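Folding arms at the Illstead laundry: questions from the floor
Updated December 23, 2021

What did Erisance sell us?
Folding cells, each with two arms on a rail in a small enclosure. The brochure says they free people for "higher-value tasks." It doesn't name one.

Which jobs are they aimed at?
Small garments, mostly. Sheets and towels stay on the existing lines.

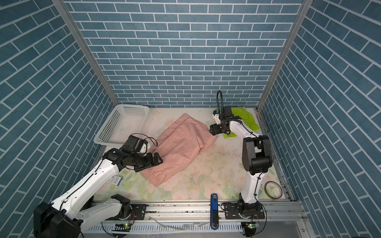 Detlef Stöcker wants to know why the pilot began with the one table where people could still sit down. We put that to Erisance in March and have no written answer.

Is my job safe?
The site employs 94 people, and management has promised no layoffs for 8 months. A promise with an end date should be read with the end date in mind. Temporary contracts aren't covered.

Will the target of 1,130 pieces a shift change?
It hasn't yet. Ask for any new number in writing.

Who clears the work surface between batches?
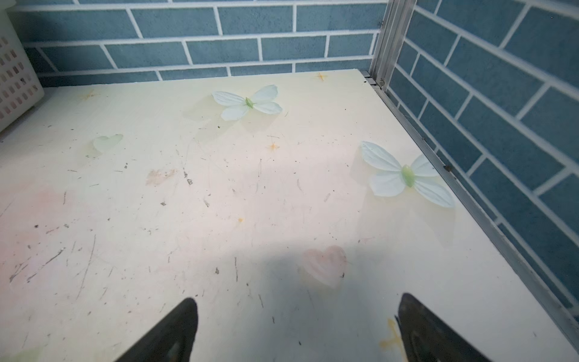 For now, whoever is on the nearest station, with no time allowed for it. We think it should be a listed duty – and a paid one.

Do the arms handle hems and seams as well as a person does?
Erisance says so. We have asked for figures from our own laundry, on our own mixed loads, and would treat anything else as advertising.

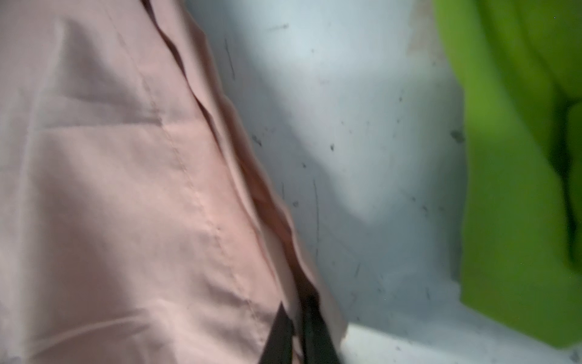
A reader at the Hagedorn site writes that they were told the same thing, and that the refolds simply moved to the late shift.

Can I refuse to train on the cell?
Talk to your rep before you say yes or no.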